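In Defense of the Fussy Snack Table

I have a friend who thinks food at a get-together should come out of the bag it was sold in. Rip it down the side, throw it on the counter, done. I love this friend. I have eaten many chips off her counter. But I've been stewing on this since October and I've decided she's wrong, and I'd like to spend a little of your time on why.

My case is for the fussy table. Baskets! Trays! Those clear stepped racks that look like they belong next to a cash register! I'm for all of it, and I'm for it even when what's going in the basket is a bag of something from the gas station.

I came to this late. For years I helped run the refreshments at the Disthorpe reading series, which is a grand name for folding chairs and one microphone, and our method was to dump everything in the middle and step back. What happened every single time was a traffic jam. People stood there with their arms half out, trying to see what was under what. The cookies ended up beneath the napkins. Somebody always opened a second bag of pretzels with the first one still half full, and by 9 p.m. the whole table looked like the floor of a minivan. Then one winter I got handed the job by myself, and I was cranky about it, and I spent an afternoon putting things in containers mostly so I wouldn't have to talk to anyone.

It changed how I feel about tables, which I realize is a strange sentence.

The first thing I figured out is that the middle should be empty. I know! It feels wasteful. You've got a table, you want to fill it. But put one plain tray in the center with nothing on it and work outward from there, bread on one side, packaged snacks on the other, drinks behind, and suddenly people have somewhere to build a little plate for themselves or for the person they came with. An empty tray is an invitation. People will pick a thing up and set it down on a tray when they'd never dream of setting it down on bare table, and I don't know why that is but I've seen it enough to plan on it. 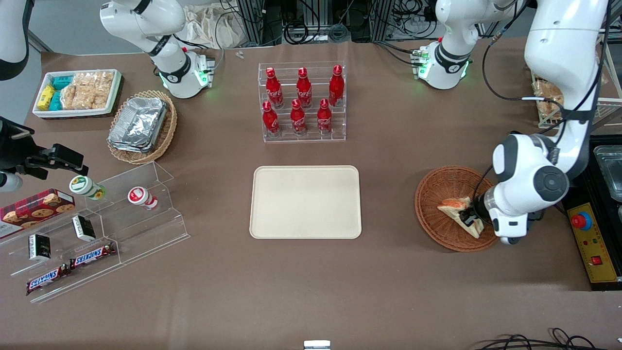 The other thing is height. If everything is flat, the back row might as well be in the garage. Soda bottles are the worst for this, since the ones in front hide the ones behind and some poor guy has to do that reach where his sleeve goes in the dip. A two-step rack fixes it. I bought my first one from a store-closing sale at Dalter, scratched on one side, and felt ridiculous carrying it to the car. I own several now. My sister calls them my bleachers.

And bread goes in wicker. I'm not flexible on this. Toast on a plate looks like somebody's leftover breakfast, and the same toast in a round basket looks like it was meant for company. Is it the same toast? Sure it is. I've also been known to put foil containers in a basket, and I got teased for that one (who dresses up a foil container?), but try it sometime. They stack, they stay put, and when you want one you know where it lives.

Now, the arguments against. My friend with the counter has three of them and she delivers them at volume.

Her first is that it's a lot of dishes. Fair enough, though a tray that's only ever held wrapped crackers needs a wipe and that's the end of it. Her second is that it's showing off, and this is the one that gets me, because I think she has it backward. The showing-off table is the one with the carved watermelon that everyone is scared to touch. A rack with sodas in it says please take a soda. You can tell what's there from across the room, you don't have to ask, and if you're shy (I was a shy kid, I once went a whole birthday party without a drink because I couldn't see where they were) then not having to ask is a huge kindness.

Her third argument is money, and I'll give her some of that. You can go completely nuts. There's a catalog called Follix that comes to my house whether I want it or not, and I once counted a page and a half of nothing but divided trays. I have never ordered from it. Everything I use would fit in one closet, and most of it came from thrift stores and from my aunt's basement in Paquette when she moved. She had 60 wicker baskets down there. Sixty! I took nine and have regretted the other fifty-one ever since.

What I'd say to anyone starting out is buy one clear thing with steps in it and see what happens. Clear is the trick, I think. A white rack or a wooden one becomes a piece of furniture and you start decorating around it. With the clear kind, the stuff on it does all the work, and it doesn't matter if the stuff is fancy.

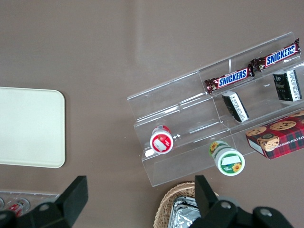 By Darcy Thibodeau
Opinion | Home and Table

Candy bars are the test case for me. A candy bar has no dignity at all in a bowl. It goes to the bottom, it gets bent, someone digs for the kind they like and everything else gets pawed over. Lay a couple of Snickers end to end on the top step and they look like a prize. Put a few little boxes on the step under them, standing up if they'll stand, and don't worry if one leans. Mine always lean. I used to fix them every time I walked by and I've quit, on the grounds that a slightly crooked box tells people it's okay to touch things.

Don't fill every slot, either. That was my biggest mistake in the early days. I'd jam each compartment full and then nobody wanted to be the one to wreck it, so the whole thing would sit there perfect until the end of the night and I'd drive home with a trunk full of candy. Leave gaps. Put out less than you have and keep the rest in a bag under the table.

I wrote a shorter version of this for our neighborhood newsletter, which goes to over 3000 mailboxes, and I heard back from more people than I have on any other subject, including the time I was rude about leaf blowers. A woman wrote that she uses muffin tins for tea bags. A man wanted me to know that baskets collect crumbs, which they do, and you turn them over and smack them on the porch rail. Two people asked where to get the racks. One just wrote "BOWLS ARE FINE" and signed his full name.

Bowls are fine for soup. For anything with a wrapper on it I want a step, a tray or a basket, and I want the middle of the table left open. My friend is hosting next month and I've already asked if I can come an hour early. She said yes, but I have to bring the chips.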